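Ticket 3013
Opened: June 6, 2026
Product: Mamo magnesium powder, 438 g tub
Reported by: Linordale store, front counter
Status: closed

Customer returned a tub and said the powder had set into one hard lump. Seal was broken by the customer on first use. Refund given, tub kept behind the counter for the supplier. 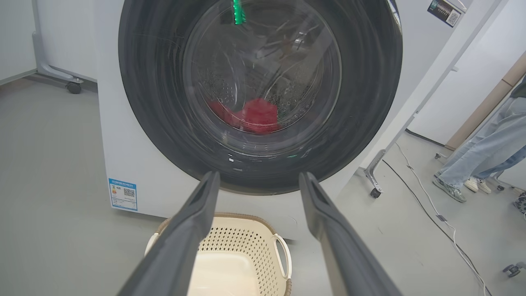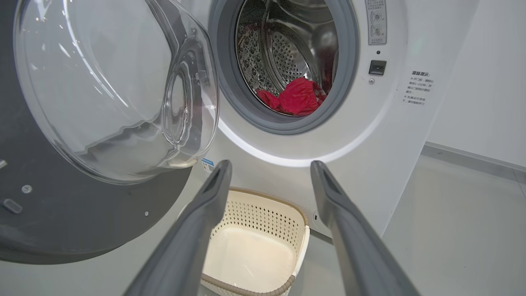 **Category: Supplements / Powders / Caking**

**Checked at store**

- Lot code on the tub matches the last delivery from Clarnolberg.
- Best-by date is in September, so the tub is in date.
- Scoop was stuck in the powder. Liner under the lid was torn on one side.
- Opened 2 sealed tubs from the same shelf. Both poured freely and smelled normal.

**Log**

Asked the customer where the tub was kept. Answer: on a shelf over the kettle, lid on. They had been using a damp spoon when the scoop went missing. They had taken none of the hardened powder.

Sent lot code and photos of the tub to Sirkent, who handle returns for this line. They asked for the weight of what was left. Weighed it on the back room scale and sent the number.

Sirkent replied that the lot is up to 3000 tubs and there are no other caking reports on it. They do not want the rest pulled. They did ask us to look at the liner on any tub that comes back and note which side is torn.

Asked whether hardened powder can be broken up and used. Sirkent says no, the scoop measure is not reliable once it has clumped, and the serving on the label is by scoop. Staff should offer an exchange or refund and not suggest crushing it.

**Cause**

Moisture getting in after opening. Torn liner may have added to it. No fault found in the sealed stock.

**Done**

- Refund logged, tub sent back with the Clarnolberg driver.
- Shelf card changed to read "Keep dry. Close lid tightly. Use a dry scoop."
- The two opened tubs written off as testers.

**Still open on our side**

Spare scoops. We have none for this size and the ones for the capsule refill line are too big. Request is in with Sirkent under a separate ticket.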